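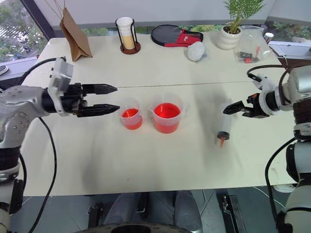

Do you have opinions about social media? Strong ones? Have you ever yelled at your phone when an app moved the button you've been tapping for three years? Then I want to talk to you.

I write a blog about the small, maddening ways our favorite sites keep changing on us, and I'm putting together a big series on notifications. You know the ones. "Someone you may know posted for the first time in a while." "You have memories to look back on." Somebody you met once at a wedding is interested in an event in a town you've never been to. I want to find out what happens when regular people take charge of all that stuff for a couple of weeks, and I can't do it alone (my husband has already quit on me twice).

So I'm looking for 26 people to join what I'm calling the Mondal Project. It runs for 14 days in November, and you can do the whole thing from your couch.

What you'd be doing:

For the first few days, change nothing. Use Facebook, Instagram, Twitter or whatever you normally use, and keep a little log of which notifications you get and whether you cared. I'll send you a log sheet. It takes 10 minutes a day, tops, and you can fill it out in your pajamas.

After that I'll send you my settings guide and you turn off everything you don't want. Everything! Then keep logging until the end. If you miss something important, like your sister's baby news, I want to hear about that too, even if it makes my guide look bad.

At the end there are two phone calls with me. One is about how it went, and the other is a few weeks later to see if you turned it all back on.

Who I'm looking for:

You're 18 or older, you live in the US, and you check at least one social site every day. iPhone or Android, either is fine. You don't need to be good with computers. I'd love a few people who have never once opened their settings menu, so please don't be shy if that's you. If you work for a social media company, I'll have to say no this time, but I'd still happily read your email.

What you get:

A $50 gift card once we've had both calls, and an early copy of the finished guide. I'll use first names only, or a made-up one if you like that better. I will never ask for your passwords, and I don't need to be your friend on anything.

How to sign up:

Use the contact form on this blog and put "Mondal" in the subject line. Tell me which sites you use, what kind of phone you have, and the one notification you'd get rid of forever if you could. Rants are welcome. Long rants are very welcome.

I'll write back to everybody, though it might take me a while if a lot of you show up at once. If you don't hear from me, check your spam folder before you send it again.

Posted July 2019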